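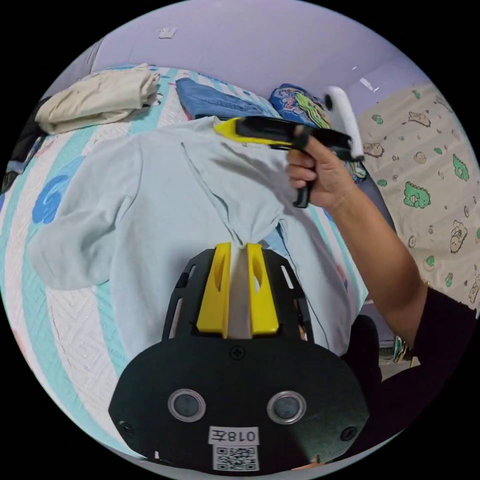 A long-sleeved shirt laid out face down on the bed.

Preparing Clothing and Bedding for Off-Season Storage

Residents of Bralska House are asked to put away out-of-season clothing and spare bedding twice a year. The autumn change takes place in October. This page sets out the steps to follow, the materials you may draw from the linen office, and the rules for using the shared storage room on the lower level. It replaces the printed sheet that was formerly kept at the front desk.

Before you begin

Set aside an afternoon for the work. You will need a clear flat surface, clean storage boxes with lids, white tissue paper, a pencil, and the tie-on tags supplied by the linen office. Boxes should be plastic or acid-free card. Boxes that have held food may not be used in the storage room, even if they have been washed.

Read the care label on every item before washing it. If the label is missing or can no longer be read, treat the item as delicate and wash it by hand in cool water.

Step 1. Sort

Divide your clothing into items you will wear in the coming season, items to be stored, and items to be given away. Anything that no longer fits should go to the donation shelf outside the linen office. Check all pockets. Coins, pens, and paper tissues left in pockets are the most frequent cause of damage reported to us after washing.

Step 2. Wash and dry

All items must be clean before they are stored. Body oils and food stains that cannot be seen in October will often be yellow by spring, and they attract moths and carpet beetles. Do not use starch or fabric softener on items that are to be stored.

Dry everything fully. Thick seams, collars, and cuffs hold moisture longer than the rest of the garment and should be checked by hand. If you are in doubt, leave the item on an airer overnight. Items that feel cool to the touch at a seam are usually still damp.

Step 3. Fold

Shirts and light tops should be folded; heavy coats should be hung. Knitwear must never be hung for storage, as the shoulders will stretch.

To fold a shirt, fasten the top button and every second button below it. Lay the shirt face down and smooth it from the center outward. Fold one side in toward the middle of the back, turn the sleeve down so that it lies along the fold, and repeat on the other side. Bring the hem up in two even turns. A sheet of tissue placed inside the last turn will soften the crease. Delicate fabrics should be wrapped in tissue on both sides.

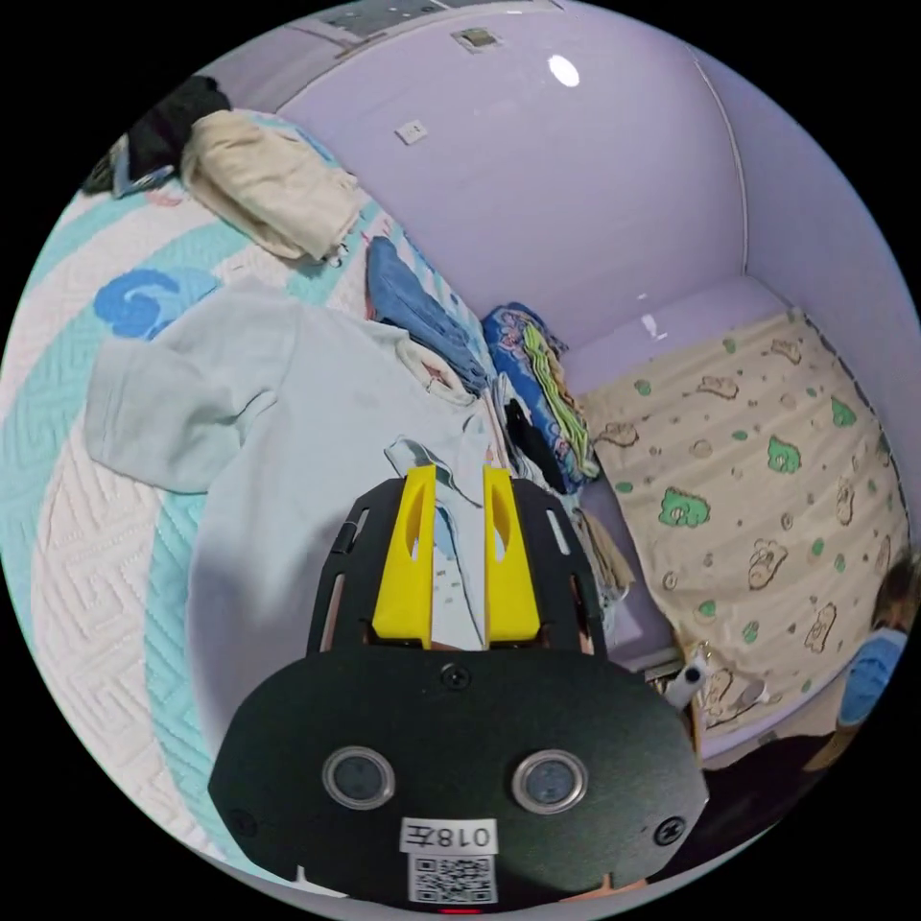 A pale blue shirt spread on the bed.

Sheets should be folded in quarters lengthwise and then rolled loosely. Refold long-stored sheets along different lines each year, so that the fibers do not weaken in one place. Pillowcases may be used to hold matching sets together.

Step 4. Pack and label

Place the heaviest items at the bottom of the box and stop when the lid closes without pressure. Cedar blocks or dried lavender may be added in a cloth bag. Mothballs are not permitted anywhere in the building.

Write your name, room number, and a short list of contents on the tag in pencil. Ink can run or transfer to fabric. Tie one tag to the outside of the box and keep a copy of the list in your room.

Step 5. Deliver to the storage room

Each resident may store up to 3 boxes. Boxes are received at the linen office, Room 259, until 6 in the evening. Please do not leave boxes in the corridor. Sotiris Antoniadis will issue a receipt for each one, and the receipt must be shown when the box is collected. Requests for additional space should be made in writing to Teodora Omerović.

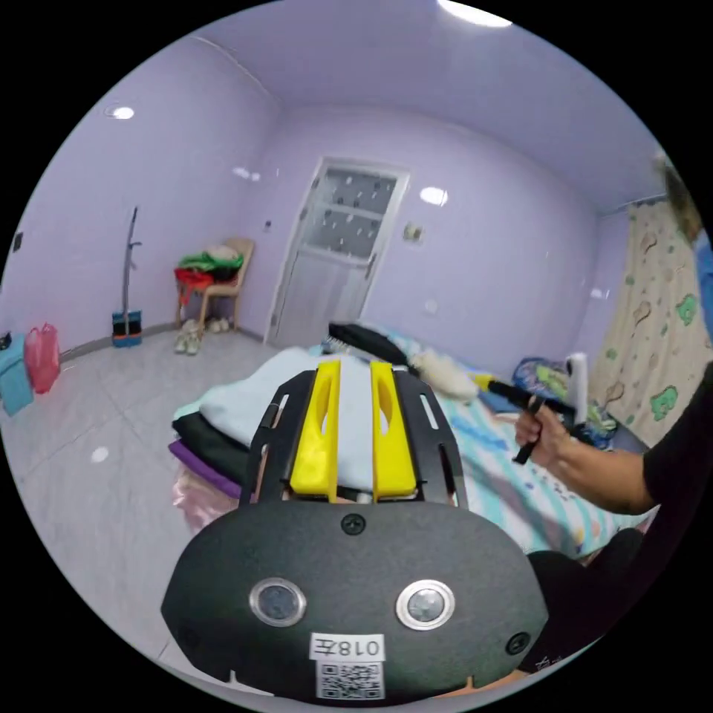 Bedding in daily use needs the same care as bedding in storage. Sheets should be changed weekly, and each resident should keep two complete sets in rotation, with a third set in storage if space allows. Patterned cottons, such as a pale blue and white striped sheet, should be washed inside a tied cover or turned face inward so that the colors stay even – the pale stripes show dullness first. Wash new colored sheets separately the first time. Mattress covers are changed by the linen office and should not be removed by residents.

Collecting your items in spring

Open each box in a well-lit place and shake out every item before returning it to a drawer. Air knitwear for a day. If you find small holes, loose threads, or casings, close the box, place it in a sealed bag, and inform Sorcha Ó Néill at the linen office the same day. Boxes not collected by the end of the spring term will be opened and their contents moved to the donation shelf.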